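Speaker notes: Shelf life of floor finishes in guest rooms
Fernow building trades meeting, 2025-03-17

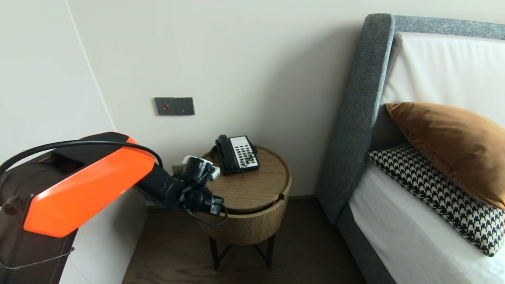 How long should a site-finished wood floor cure before the furniture goes back?
Seven days for light pieces on felt pads, 14 for beds and anything on casters. Dry to the touch is a different state and comes much earlier.

Slide 2. Background. The Drutari guesthouse has 80 rooms, all with oil-modified finish applied in place. Recoating was done floor by floor, starting in July. Say the scope once and move on.

Slide 3. Film build. Three coats, screened between the second and third. Grit 120 leaves scratches that show through satin — use 150 or finer on the last pass. Pause for questions on grit.

Slide 4. Wear pattern. Read the table left to right. Room entries fail first, then the strip beside the bed. Corners are nearly untouched after 200 nights of occupancy. Rooms with 282 nights showed bare grain at the door.

Slide 5. Stored product. An opened can skins over. Strain it or discard it; do not stir the skin back in. Clulis labels each can with the opening date, and the other crews should copy the format.

Slide 6. Humidity. Choo rooms face the river and cured slower. Extend the wait by two days when the meter stays high overnight. Skip this slide if the clock is past 20 minutes.

Slide 7. Cost per room was $124 for material. Labor is in the handout, page 3. Take remaining questions here and leave the table up.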